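**Ticket:** Placement errors on the taped grid, wrist policy
**Opened by:** Snædís Kvaran
**Assigned to:** Edmund Kołodziej
**Status:** Open again (third time)
**Affects:** Gredora episodes, May batch

### What is going wrong

The trained policy puts the object down on a line when it has been told to put it in a square. It isn't random. It picks a line, goes to it with great confidence and lets go. The 800 episodes in the training set were all meant to end with the object inside a square, so I'd like to know who taught it this.

Expected: object released inside the square named in the instruction.
Got: object released on tape, usually the tape nearest the named square, which I suppose is a kind of effort.

I ran 16 trials before opening this. I stopped there because they were all going the same way and it was nearly time for the building to lock me in.

### Log

**09:40, Edmund**
Restarted everything. Same result. Noting it so that no one suggests restarting everything.

**10:15, Edmund**
Checked the wrist camera calibration against the one saved with the May batch. They match. Checked that the inference script is loading that file and not the old Jirkberg one, which has caught us out before. It's loading the right one. I was rather hoping it wasn't.

**11:05, Auður Hjaltested**
Could it be the labels? The instruction text comes from the operator's menu in Clorko, and the menu numbers the squares from the robot's side. Half of us stand on the other side. I've certainly recorded "front left" while looking at somebody else's front left.

**11:20, Edmund**
That would explain the wrong square. It wouldn't explain no square at all.

**11:22, Auður**
It would if the policy had been told both things equally often and was splitting the difference. Two neighbouring squares, one line between them. It goes to the line.

**11:30, Edmund**
I dislike how much sense that makes. Pulling episodes.

**13:50, Edmund**
Watched 174 episodes at double speed with a sandwich. Findings:

1. Auður is right about the labels. There's a run of sessions where left and right are swapped. They all come from the operators who work from the window side, and that includes me.
2. The tape layout isn't the same all the way through. Some time in the middle of the batch the grid was put down again at a slightly different angle. The session notes for that day say "tidied floor".
3. In a fair number of episodes the release happens with the wrist low enough that the target square is mostly out of view. The operator could see perfectly well where it was going, being a person with a head. The wrist camera couldn't.

Point 3 is the one I'd worry about. We can relabel the first and live with the second.

**14:10, Kolbrún Lykkegaard**
I did the floor. It was peeling. You're welcome.

**14:25, Edmund**
It's peeling again, if that's any comfort. One crossing has a bit of tape sticking up, down in the lower left part of the view. Please don't fix it yet. I want the floor and the data to agree until we've decided which of them to change.
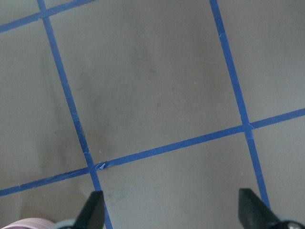
*Manipulation Data Group, Thoroddsen Building, lower floor*

**14:40, Edmund**
Posting that for those of you who work from the overhead view and believe the grid is a grid. From the wrist the lines run on a slant, and only the upper middle square is anything like complete, with its far edge out of view even so. The fingers come in at the bottom with the lower middle square between them. If your instruction is about any of the squares at the sides, the policy gets a corner or a slice to work with. The tape is by some distance the brightest blue thing on offer, against a grey floor. I'd probably aim for it too.

The floor has smudges as well. I mention them only because the last policy we trained became attached to a coffee stain, and I'd like it on record that I raised the matter early.

**15:05, Snædís Bisgaard**
Are we training on the wrist view alone? I thought the overhead stream was in.

**15:10, Edmund**
It's recorded. It was dropped from the May training run to save memory. See the config, under a comment reading "put back later".

**15:12, Snædís Bisgaard**
Ah. That was me.

**15:30, Snædís Kvaran**
So, to be clear about what I ordered and what I got: two sets of names for the same squares, two floors, and a policy looking at the lot through a keyhole.

**15:34, Edmund**
Yes, but 800 of them.

### What we're doing

- **Labels.** Auður is writing a script that flips left and right for the window-side sessions. It needs the operator field filled in. Where it says "me", please go and own up.
- **Menu.** Clorko will show a small map in place of square names. Operators click on the square. Kolbrún has asked for the map to turn round depending on where you're standing, and has been told no.
- **Overhead stream.** Back in. Smaller batch size, longer run.
- **Approach.** New episodes should pause high over the target square before going down. A full second, please. I have seen what some of you consider a pause.
- **Tape.** Leave it as it is until the first retrain is done. After that we move it on purpose, a little, every session, and write down that we did.

The target for the new set is 1000 episodes, relabelled ones included. Anything where the operator's hand goes in to straighten the object after release doesn't count, however quick you were.

### Still open

The relabelled set is training overnight with both views. If placements still land on the tape I'll try masking the lines in a handful of episodes to see how much it leans on them. Edmund thinks a lot. Auður thinks a bit less than that. I've reserved the arm from 08:30 and would be grateful to find it where I left it.

Reopen count is now three. The first two closures were "could not reproduce" and "seems fine today", both signed by Edmund.

– S. Kvaran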